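Glassware season, part three: the gripper question

28 July 2026

I promised a few of you that I'd write up the gripper comparison before I forgot all the details, and then of course I went and got busy with the new cable brackets, so thank you for your patience (and for the emails, even the grumpy one).

For anyone just joining, I spend my working days trying to get a pair of white six-jointed arms to do simple bench chemistry. Pick up a beaker, pour it, put it down, pick up a tube. Easy for you and me, right? In February we had two sets of parallel grippers to choose between, one from Hekier and one from Primeritz, and I have now spent enough time with both that I dream about fingertips.

Let me start with glass tubes, because they scare me the most. A beaker gives you something to hold on to, but a tube is smooth and round and it will roll between two flat fingers the second they meet it off center. With the Hekier set I ended up turning the closing speed way down, to a crawl really, and only then did I stop holding my breath every time the jaws came together.

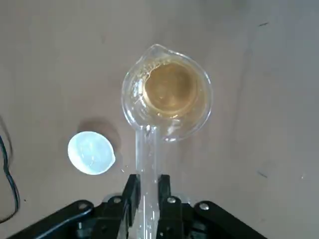
Glass tube in the fingers, with the beaker of amber liquid just past the end of it.

The Primeritz fingers have a softer pad, and I thought that would settle the whole thing in a day. Well! The pad is lovely on tubes and a bit of a pain on beakers, where it grabs the wall early and then drags it along the table as the other finger catches up. I fixed most of that by lining up the wrist better before closing, but it means more fuss in the setup, and I am a person who likes to press one button and go get coffee.

Force numbers, since somebody always asks: the controller takes a unitless value, and I settled on 500 for tubes and 1,014 for beakers. Yes, 1,014. I was nudging it up a little at a time and that's where I stopped. I did try 2,000 once with a plastic cup and I won't be doing that with anything I have to sweep up.
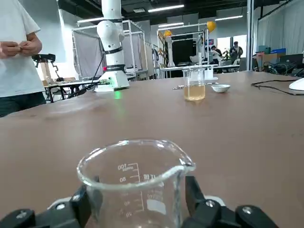 The other half of the job is the cameras, and I have gone back and forth on these more than on the grippers. A wrist camera is wonderful for the last few inches. You see the rim, you see both fingers, and you can tell whether you're going to straddle the thing or knock it flat. What it's bad at is telling you where you are on the table in the first place, and clear glass makes it worse. White plastic is no trouble at all, but a little glass test tube standing in a white rack can just about melt into it. I've tried a darker exposure, which helps some, and I've tried moving the lamp, which helps until you move the arm and put everything in shadow.
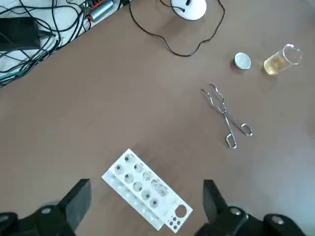 Ewurabena Arthur wrote in after part two to say that I should quit fiddling with exposure and try approaching the rack at a slant, so the tube's edge catches more light on the way in. She also thinks I'm too hard on the Hekier fingers and that the slow closing speed is a fair price for never having to replace a pad.

She's right about the slant, I tried it the next morning and it's staying in. On the pads I'm still making up my mind. They're glued, not screwed, and peeling one off leaves a gummy film that takes me forever to clean. Eskildsen makes a clip-on version that I'd love to get my hands on, if the folks at Hurkdale ever answer my message about a loaner.

For the overview I now lean on the higher camera, looking down over the whole table with both arms in it. It's nothing fancy, but it's the one I'd keep if you made me give up the rest. You can see where the forceps ended up and how much slack is left in the cables, and whether an elbow is throwing a shadow right across the spot you care about.

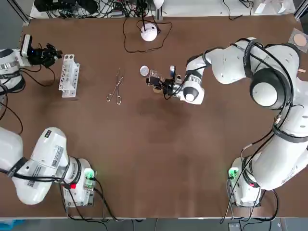
I've also started using that view to plan which arm goes first. With two of them reaching over the same table, it's awfully easy to park one wrist exactly where the other one wants to be, and I've had a couple of near misses that made me yelp out loud. For now I send one arm in, let it finish, and have the other wait off to its own side. It's slow, but I sleep better.

Next time I want to get into the controller settings, especially the 4,000 step limit that keeps cutting off my longer pours. If you've found a way around it, please write to me before I start taking things apart!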